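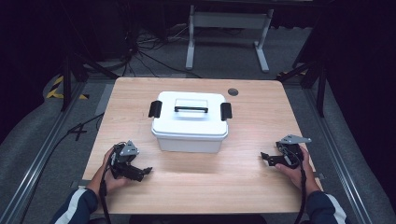 Clurnwood Robotics Club: spring term report to the Van Beek fund

Dear all at the fund,

We have had a full and rather happy term, and I am sorry this reaches you a little later than promised (exam season got the better of us!). Your grant of £700 has been spent except for £117, which we would like to carry into the summer if you are agreeable. Most of it went on cables, brackets and a second pair of the hand-held grippers, which the students have named Hurkex, after the team, Hurkora.

The work this term has been all about two-handed jobs. A student takes a gripper in each hand and does the task slowly while everything is recorded, and the recordings are then used to teach the arm. We have 316 good recordings so far. The lidded storage box has been the hardest by a long way, as the latches are fiddly and it is so tempting to use a thumb. The younger ones turn out to have more patience for it than the sixth formers, who have taken this quite well.

Two things have not gone to plan. The training computer was out of action for most of March, so the arm has only been tried on the easier tasks, and our write-up for the regional competition is still in pieces. We mean to have the first draft with you in June, along with the receipts.

You would be very welcome to visit the club, any afternoon from half past three. Do bring old clothes and we will put you to work.

With warm thanks,
The club leader, Clurnwood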